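Workshop notebook, Serkidora kitchen bench
10 January 2024

Pepper sauce, batch from the Dornik chilies. I write this the same evening so I don't forget the numbers like in June.

Started the mash with 244 g of chilies after removing the stems. Salt was weighed two times, because the small scale jumps when the fridge motor starts. I must ask Ghislain Ross if the scale can move to the other wall. Mash went in the jar with the airlock, the label says D-2, please do not open it to smell.

The older mash, D-1, I strained today. It gave 174 ml of liquid, less than I hoped. The skins still hold a lot. Maybe next time I press them overnight with a weight on top, as in the Sárközi recipe. That recipe also puts garlic at the end and not at the start, I want to compare this.

Vinegar test: I divided the liquid in small cups and added vinegar little by little. With the smallest amount the taste is round but the sauce separates after a few minutes. With the biggest amount it stays together and tastes only of vinegar. The middle cup is good. Ghislain preferred the sharp one, but he had coffee just before.

Seasoning and table tasting

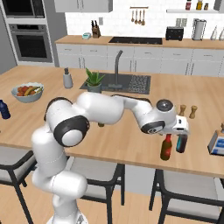 Black pepper only in the last step, fresh ground. When I cooked it together with the sauce, it became bitter. I also tried white pepper from Stokbridge market and it has a smell of stable which I don't like, Ghislain doesn't notice it.

Heating: brought to about 100 °C, held for short time, then off. The thermometer showed 99 in plain boiling water this morning, so I trust it more or less. Color after heating is darker than D-1 was in the jar. I don't know if this is from the heat or from the sugar.

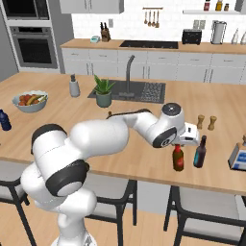
The open question is thickness. Without xanthan it runs out of the bottle too fast, with xanthan it makes a string at the neck. I used only a pinch, so it is hard to repeat. Need the scale with two decimals for this, the one from Sárközi's set is still not returned.

To do:
- check D-2 for gas, write the pH
- press the D-1 skins, dry the rest for powder
- buy bottle caps, the old ones smell of vinegar
- ask Dornik if they still have the same chilies

Recent entries
Brine strength, second try
Mustard that did not thicken
Drying rack, new shelves
Airlock cleaning

2 comments | 4 shares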